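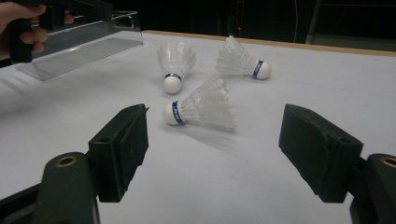
Chapter 12. Learning to grasp from hand-held demos. Start with the Janska result, as it's short. Cloutier wanted a policy trained with no robot in the loop, just people and hand-held grippers. Hard objects on purpose: shuttlecocks, stiff cork at one end, feathers at the other, lying at whatever angle. Where to close the jaws? Depends on the angle. 146 demos, one task, into the clear box.

Baseline first (Skiria, fixed grasp point). Poor on feathers. More in 12.3.
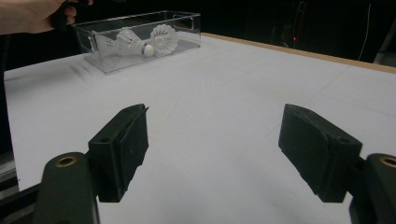 Then the same data with wrist view only, no overhead camera. Grasp sucess rose by up to 19 points. Read Betancur before the excercises.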